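I finally have time to write about the hand-held gripper kit from Prorklow. We have used the two-piece set for 8 weeks now, mostly for bedroom tasks. It will be a long thread, sorry to your timeline.

First, what you pay for. The set is $1,283 and it has two grippers, the chargers, a hard case and one year of the upload service. A single gripper is $466, but then the upload service is not included. I had to read the price page two times to understand this.

I compared it before with the Tedell kit, which a neighbor lab let me try for one afternoon. Tedell is lighter in the hand. But its fingers bend a little when you pinch thick fabric, and for us fabric is almost everything.
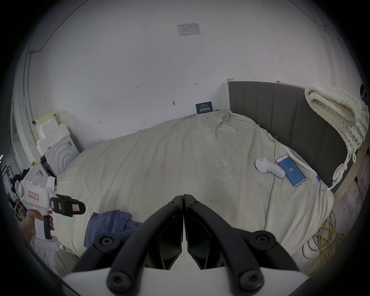
The jaws on the Prorklow are stiff and the pads are flat. For picking one layer of cloth from a soft bed this matters a lot. With a duvet under it you have no hard surface to push against, so you want that the tips close cleanly and do not slide.

My habit now: come from the side, low, with the jaws almost closed. If I come straight from the top I take a piece of the duvet also, and the take is lost.

The pistol handle is good for my hand. My colleague has smaller hands and she feels it in the wrist after around 2 hours. There is no smaller grip for sale. I wrote to support and they answered "under consideration" -- I don't know what this means in months.

Put a label on each gripper on the first day, please. Left and right look the same, and if you exchange them in the middle of a session the calibration files go to the wrong side. I lost a full morning of June like this.
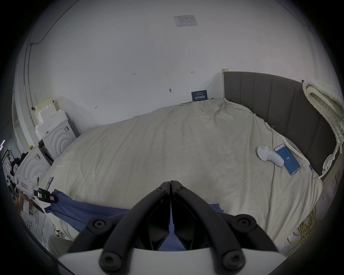

About the software, which is called Brena. Pairing is quick. Upload is slow in the evening. The review page shows both views next to each other, and I can mark a bad take with one key. I like this part very much.

What I don't like: if one gripper drops the connection, Brena keeps recording the other one and gives only a small gray message. It should make a sound. I have asked for this also.

We bought through Herrero, the reseller, and not directly. Delivery was correct, and one screw was missing from the case handle. They sent it in a small envelope without discussion.

So would I buy again? For cloth and bedding, yes, the set of two. For small hard objects on a table I would try Tedell longer before deciding -- one afternoon is not enough to be fair to them.

Next I will test the soft pads, when they arrive. If you already have them, please tell me how fast they wear.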